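Getting a baseball cap back into shape (and keeping the table nice while you're at it)

My hats live in a pile on the chair by the back door, so every February or so I have a big cap day. It takes me an evening and most of a pot of coffee, and I kind of love it!

First thing, clear off a table. I do mine on bare wood. I used to throw an old towel down, but the caps slid around on it and the lint got into everything. Wipe the table with a barely damp cloth, going with the grain, then dry it right away with a clean one. If you've got a pale wood like ours, do this part before any wet hat comes near it, and test a damp corner of the hat on a white rag. Red ones are the worst for bleeding.

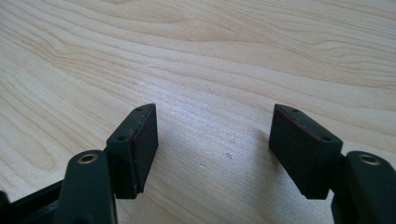
My neighbor Yae Sekiguchi swears by cool water and a drop of dish soap for the sweatband, and I've come around to her way. Dab it on with an old toothbrush, little circles, then blot with a cloth. Go easy over any printing on the band. I scrubbed the lettering clean off a cap from the Ogura hardware store once and I still feel bad about it (it was a good cap).

For dust and dog hair on the outside, tape wrapped around your hand works better than any brush I've bought. Pull the tape in the same direction every time or you'll rough up the twill. 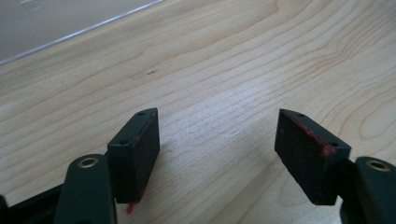 Drying is where I went wrong for years. I hung them on the doorknob and they came out looking like pancakes. Now I stuff the crown with a balled-up dish towel and leave it for about 12 hours, out of the sun. Swap the towel if it feels clammy at bedtime. And please don't put a cap in the dryer, even on low!

While the hat is still soft, have a look at the back strap. Slide the buckle all the way along and wipe under it, where the grime likes to hide. If the cloth end of a strap or tab has started to fuzz, snip the loose threads close with nail scissors. Don't pull them. A few stitches in matching thread will hold a worn fold for another couple of summers.

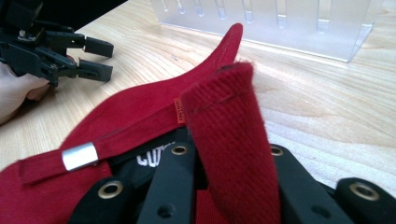

Red cap with a silver buckle on the strap and a few loose fibers at the top of the tab.

Last, curve the brim with your hands, a little at a time, and set the cap down somewhere it won't get sat on. I'm still working on that one.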